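Wuledance Daily Devotional Journal, Guided Edition

Item no. 41-W
Publisher: Banditska Church Resources
Author: Tudur Lougher
Binding: sewn, lies open on a desk or lap
Cover choices: Plain, Pusta

The Wuledance Daily Devotional Journal is a guided notebook for adults who wish to keep a regular time of prayer and Scripture reading. It may be used alone, with a spouse, or as part of a church small group. The Guided Edition replaces the earlier leaflet series and contains the full set of readings in one volume.

Each reading fills two facing pages. The left page gives a Bible passage reference, a short reflection by the author, and a question for thought. The right page is ruled for the reader's own notes and closes with a space for prayer requests. Readings are not dated, so a user may begin in any season and may miss a day without falling behind the printed order.

The journal contains 100 readings, beginning in the Psalms and moving through the Gospels to the letters of Paul. A section on rest and Sabbath, which was added at the request of group leaders, runs to 21 readings and may be used as a separate course of three weeks.

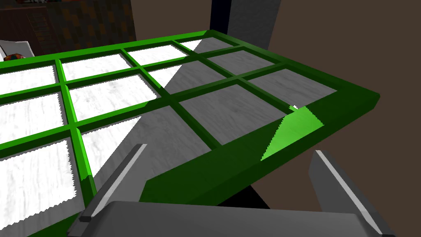
Green lattice frame, computer rendering.

Passages are given by reference only, and readers may follow them in the translation used by their own congregation. The reflections assume no special training. Terms such as covenant, lament and intercession are explained in a short glossary at the back of the book — group leaders may copy these two pages for class use without asking permission.

Leader's Guide

A separate Leader's Guide, item no. 36-W, is available for churches that plan to use the journal in a class or home group. It contains opening prayers, discussion questions and suggestions for groups whose members are new to praying aloud. The guide follows the same order as the journal and is not intended to be used without it.

Ordering

Single copies and group orders are shipped from the Awwad distribution center. Churches ordering for a group should enter the name of the congregation and the name of the person who will receive the delivery. Group orders for summer classes should be placed before the end of May.

Unmarked copies may be returned in their original packaging. Copies with a name stamped on the cover cannot be returned or exchanged — please check all spelling before the order is submitted.

Permission requests for the reflections should be made in writing to the rights office at Banditska Church Resources. Please include the title of the reading and the intended use.

Page last revised 07/02/2023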